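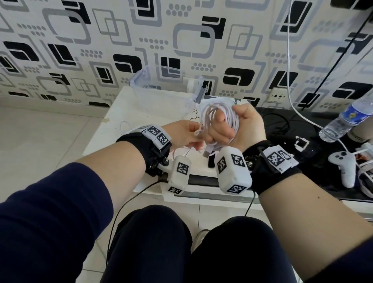

10/02/2025

Cables today. I had been putting it off since we came back from Zallstead in December, when everything with a plug on it went into one big box and the box went under the stairs. The small white table is the right height for this sort of job if you sit close to it, so I did the coiling there. The white USB one has a bit of lavender in it when you hold it next to paper, which I had never noticed in all the time I have owned it. I wind it in loops, keep the loops tight in the right hand and use the left for the loose bit at the end, and leave the plug hanging down until last. Then it goes into a clear zip bag. The white table is scuffed on the left side and I should see if that comes off with a damp cloth.

Emiko rang in the middle of it to ask about the keys for the Willport flat. She has one set, Yasuo has the other, and the agent wants both by the end of the month. I said I would write to Yasuo. Have not done it yet.

The bags were a good buy. I used to put a rubber band on each cable but the bands went sticky and left a mark, and one of them had more or less glued itself to the lead for the old radio. Bags also mean I can put a slip of paper in with the name of the thing it belongs to. Got as far as the camera charger, the two lamps and the printer. There is a long grey lead that fits nothing in the house. Asked Itsuki, who thinks it came with the monitor he gave me, but the monitor went to Hideaki when he moved, so either he has been managing without it or it is from something else. Put it aside with a question mark on the slip.

Paid the storage unit, number 1746. It has gone up by 32 and the letter doesn't say why. If the boxes from Mahawong can be brought down to what fits in the back bedroom then I will give the unit up in spring. Most of it is books and the dinner service — neither of which I have missed.

Lunch was soup and the end of the loaf. Rain from noon onwards, so did not get to the shop for the shelf brackets.

Mihret came by after four with the folding crate she had promised. It is deeper than I thought and all the finished bags stand up in it on their edges, like files. She took the spare extension lead home with her, the one with the short flex, as her desk is on the wrong side of the room from the socket. We had tea and she told me about the new job at Stolletard. Long days but she likes the people, and there is a bus from the end of her road.

Still to do: phone leads, the tangle from the kitchen drawer, and whatever is in the biscuit tin. I want the box gone from under the stairs before Emiko visits — the hoover has been living in the hall all winter and she tripped on it last time.

Write to Yasuo tomorrow. Brackets. Ask Hideaki about the grey lead.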